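Two nights in Gosness without a car – doable or daft?

Asked by Musa Onuoha

I'm in Partington for work in November and have 2 nights free at the end. Everyone keeps telling me to go out to Gosness, and then they all mention that they drove. I don't drive. Is the bus real, or is it more of a local legend? Also wondering if I need to book a room ahead.

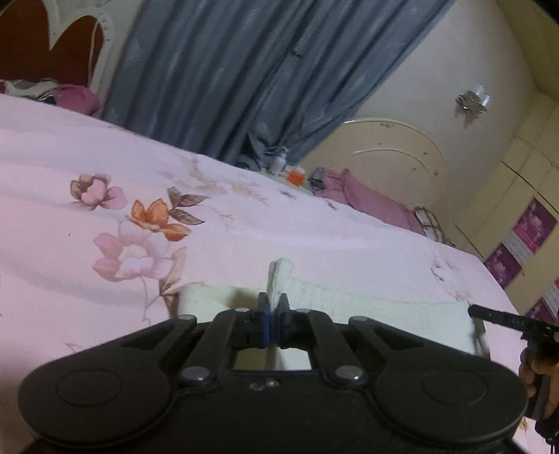

My other option is staying put and eating hotel sandwiches, so the bar is low. I like walking, old harbors and being left alone.

3 answers

Best answer
The bus is real. It leaves from behind the Partington train station, not the front, where there is a very convincing bus stop that no bus has used in years. Sit on the left for the coast. Last one back is late afternoon, so don't linger over lunch on your final day. In November you can have your pick of rooms, but call first. Half the guesthouses close, and the owners don't always update their websites. I paid 30 a night, breakfast included, up on Jekari Street. The hill is steep – pack light.
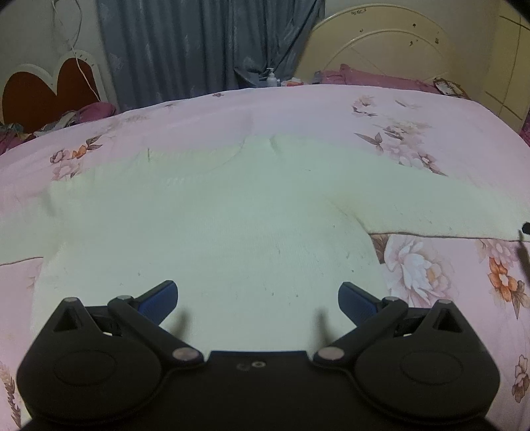 Floral bedding, Gosness

For walking, take the cliff path to Storonier and turn around when the wind wins.

Answer 2
Storonier lookout is 700 feet up and there's no café at the top. Bring a thermos.

Answer 3
Never been in November but it was lovely in July. Rent a car.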